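Folding cleaning cloths so they stay folded

I've gone on about microfibre cloths before, I know, but the drawer under my sink in Wulside was getting silly again, so we're back to folding! I like the two-sided sort, yellow on one face and dark on the other, as I can keep the dark side for the hob and the yellow for everything else.

Wash them at 40 with no softener (it clogs the fibres) and let them dry fully before you put them away. Then find a clear bit of table, take hold of two corners and pull the cloth out long before you fold it, which gets rid of most of the puckers along the edging. Fold in half lengthways, smooth it with the side of your hand, then bring one end over.
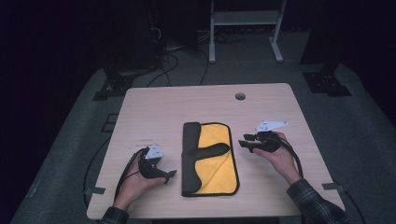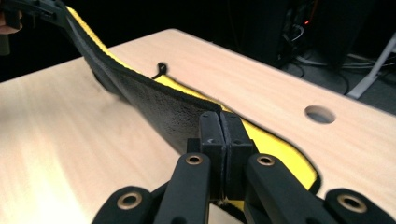
A yellow and dark grey or black cloth on the pale wooden table.

Kofi Atinga wrote in to say he rolls his instead and stands them up in an old ice cream tub, dark side out for the greasy jobs, and has done since February without a single one coming undone.

I tried rolling and mine sprang open, but they're quite thick ones, so do have a go if yours are thin. Either way, if there's a hanging tab, leave it poking out at the top so you can grab one with wet hands. Glass cloths go in a separate pile, well away from the polish.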